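Chapter 9
Unintended Actuation and Loss of Grip

A fault does not need a broken part. In the incident that opens this chapter, every joint, cable and sensor on the Mutholm cell later passed inspection. The arm was sorting power strips and cube sockets when a finger pad pressed a power button during a grasp. The strip was plugged in at the time, and the controller had no signal for that state.

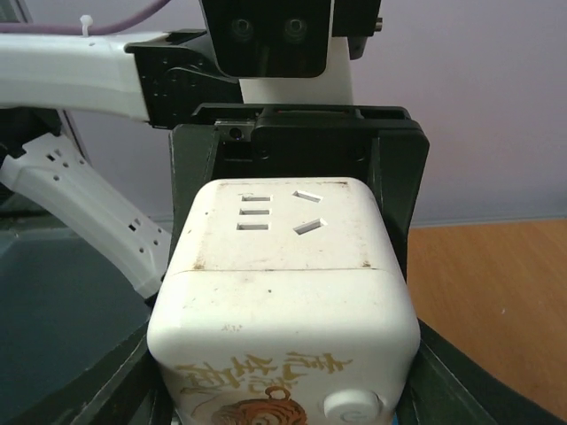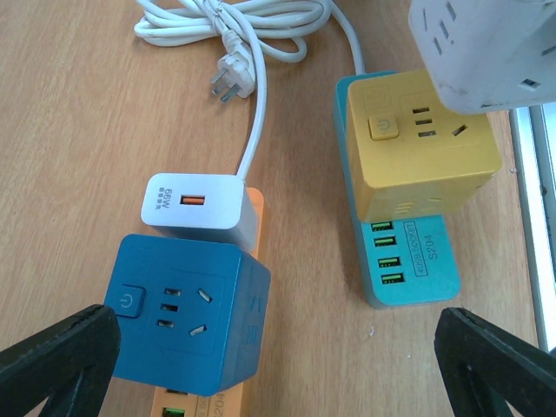

Stidville, the plant's own safety office, disagreed with the first report and wrote that the grasp planner should not be blamed, as it had been given the shape of each item and never the location of its switch.

The log held 174 grasps for that shift. Button contact was found in 3 of them, and only the last produced an alarm – around 10 seconds after the fingers closed. Endon, which supplied the controller, had set the contact threshold for rigid parts with no moving features.

This chapter treats the event as a hazard analysis problem. Section 9.1 defines a keep-out zone on a grasped object. Section 9.2 derives the Lungu margin, the smallest distance allowed between a finger pad and a live control. Section 9.3 covers isolation of supply before handling.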